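Kutilness Clears Its Drains, One Grate at a Time

2020-04-09

The town of Kutilness has 1070 storm drains, a figure we know because the public works office finally finished the list in February. It also has a rainy season, a fact that seems to catch the budget by surprise every year.

This spring the town plans to get ahead of it. Crews have cleaned 903 of the drains so far, working downhill from the water tower toward the river. The rest are mostly in the Dandarari district, where the streets are narrow, the parked cars are many and the water has always liked to gather. Those grates should be done by the end of the month, weather permitting, and the weather has not been asked. 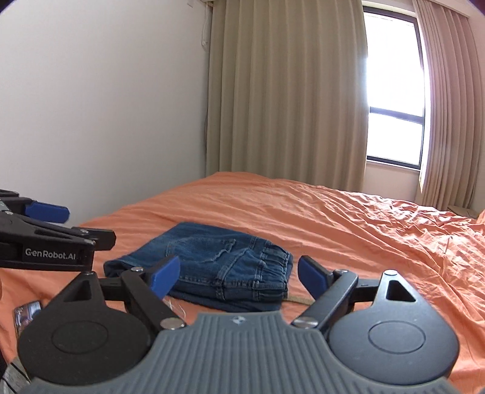

Folded jeans on an orange sheet.

The bigger job is the culvert under Lie Street. It was built for a smaller town and has spent years proving it. The works office wants to replace the old pipe with a wider one and add a small holding pond behind the bus depot. Almost 46 homes on the low side of the street stand to gain from it, along with one bakery that now keeps its flour on the top shelf.

Residents can help in a modest way. Please keep leaves and grass clippings out of the gutter, even the gutter in front of somebody else's house. Move your car on the cleaning days posted on your block – the crew can't clean a grate with a pickup parked on it. If a drain backs up, call the works office at extension 3836 and give the nearest house number. "The usual spot" is a popular answer, but there are several of those.

Sandbags will be handed out from the depot yard once the first heavy rain is forecast. The limit is ten per household. Last year's bags may be returned at the same gate, preferably with the sand still in them.

Work on Lie Street will close one lane for three weeks. Allow extra time, or take the river road while it is still a road.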